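Plokden Oil for Tabletops and Workbenches

Home / Wood Care / Oils and Waxes / Plokden

In stock, 800 ml tin, natural or warm tint

I've been selling wood finishes out of this shop for a good while now, and if you email me asking what to put on a table that gets used every single day, Plokden is what I'm going to tell you. I have it on my own kitchen table, I have it on the counter you lean on when you come in to pay, and my mother-in-law has it on a sideboard she won't let anybody set a cup on (so that one isn't much of a test).

It's a hardening oil made by Rusnák, a small family outfit that used to do mostly floor products. You wipe it on, you let it soak, you wipe off what's left. It goes into the wood and cures there, so you don't get that plastic shell feeling you get with a cheap varnish, and when the surface gets scuffed you can just rub a little more into the bad spot and carry on with your day. I love that! I have stripped enough peeling varnish in my life.

Natural or warm?

Natural does very little to the color. Pale woods stay pale, maybe a touch deeper, like they look when you wipe them with a damp cloth. Warm has a bit of amber in it and pulls everything toward honey brown. On oak it's gorgeous. On maple I'd try it underneath first, where it won't show, because maple can go blotchy on you no matter whose oil you use.

If you're stuck, send me a note with the kind of wood and I'll mail you a sample card. They're free, I just ask that you don't order the whole set when you only need one.

How I put it on

Sand to 150 grit, vacuum, then go over it with a barely damp rag and let it dry. Stir the tin, don't shake it. Pour a small puddle in the middle and push it out along the grain with a white pad. Give it 2 coats, overnight between them, and wipe off every bit of extra after 20 minutes. That last part is where people go wrong. Oil that sits on top stays sticky for days, and then I get a phone call.

Leave the table alone for 4 days before you put anything heavy or wet on it. And lay your rags out flat outdoors to dry, please, before they go in the trash. Oily rags in a heap can catch fire all by themselves.

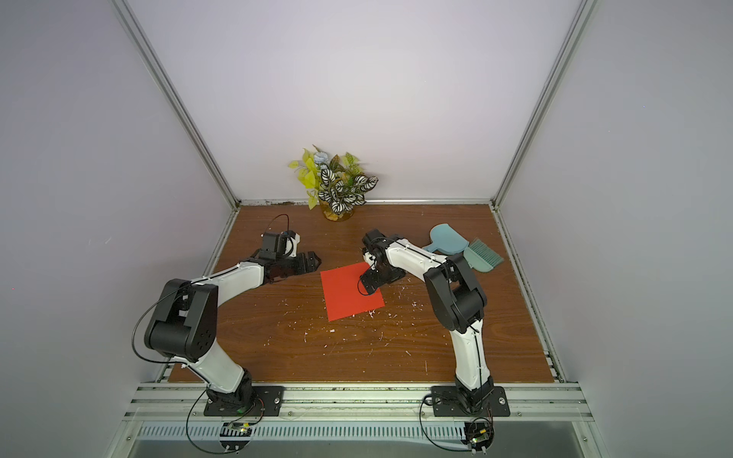
Warm brown wood grain on a tabletop, with aluminum rails along the sides.

Plokden or Grandau?

I carry both and get asked this a lot. Grandau is a hard wax oil, a little shinier, a little slower to cure, and it costs more. It's my pick for a dining table where red wine is a regular guest. For a bench, a desk or a shop counter I'd save the money. If you already have Grandau on a piece, stick with it for touch-ups. Mixing the two gave me a cloudy patch that took almost a whole afternoon to sand out.

What customers say

"Did my late father's workbench in the warm tint and got a little teary. Smells like oranges for a day or two." Judite Macedo

Good to know

Vesis pads fit the standard hand block and come in a pack of 2. Tins ship by ground only, and I can't send them overseas. Unopened tins can come back within a month. Opened ones are yours, sorry!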